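Hi, I'm Larasati Wibisono, and I run Prallico with my business partner Herman Govindasamy. We're a small electronics shop in Dircombe, and what we mostly do is cable harnesses and hand-soldered connectors for people who need 10 of something, or 144, and keep getting turned away by the big places!

I started out crimping terminals in my garage (my neighbor Margit Eide still has a drawer of my rejects). Herman joined when the orders outgrew the workbench, and now there are six of us. Last year we shipped more than 600 harnesses, most of them to instrument makers and a few to a boat yard in Stornstead.

Every harness gets a continuity check and a pull test before it's bagged. Ilham does the testing, and he's picky — we like that about him.
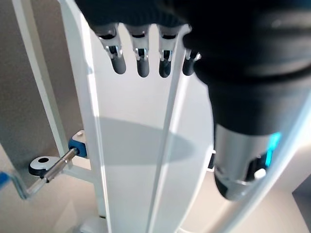
## Come say hi

Send a sketch, a pinout or even a broken cable to Debora at the front desk. She'll get you a quote, usually by the next morning. We close for two weeks in March.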